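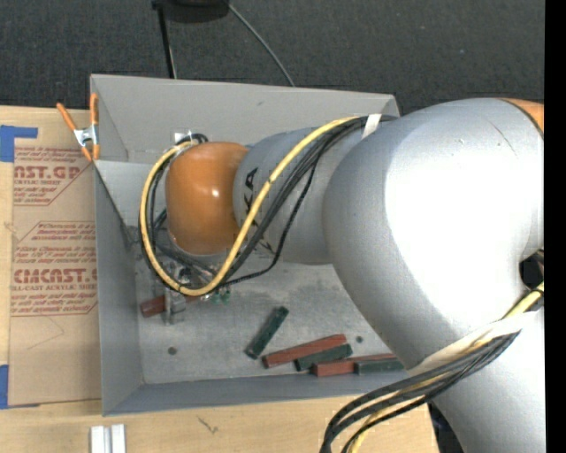
Open grey metal bin on a wooden tabletop.

A bench bin is an open-topped container kept on a worktable to hold small loose items such as blocks, offcuts, fittings or hand tools. It differs from a drawer in having no runners or housing, and from a storage crate in being low enough to reach into from a seated position. The terms bench tray and parts pan are also used, the latter mostly for shallow types.

Construction

Metal bench bins are usually folded from a single sheet or pressed in one piece. Folded bins have square corners, closed by spot welds or rivets, and the top edge is turned over to remove the sharp lip. Pressed bins have rounded corners, which are easier to wipe out but waste some space when the contents are rectangular. Steel is commonly galvanised or painted. Aluminium is lighter and more easily dented.

The bench bins made by Vulton were sold in 2 lengths, 424 mm and 598 mm, with a common depth of 65 mm. A later pattern by Killow kept the shorter length and added a rolled rim.

Use

Bins are filled either in layers or at random. Layering suits blocks and other regular pieces and allows the contents to be checked at a glance. Random filling is quicker, but pieces settle at an angle against the walls and may have to be lifted by one end. Long blocks are normally laid parallel to the longer side.

On a wooden top the bin is often placed directly on the surface. A felt or rubber sheet beneath it reduces scratching and noise. Where the bin must stay in one position, battens can be screwed to the table along two adjoining sides.

Classification

Umut Güler's workshop handbook groups bench bins by depth alone. Doğukan Kırmızıgül proposed a division by corner type, on the grounds that corners determine how much of the floor area can be used by square-ended pieces. The Panagiotou catalogue follows the second system and lists rounded bins separately.

See also

Arnis tray
Offcut box
Stacking crate
Worktable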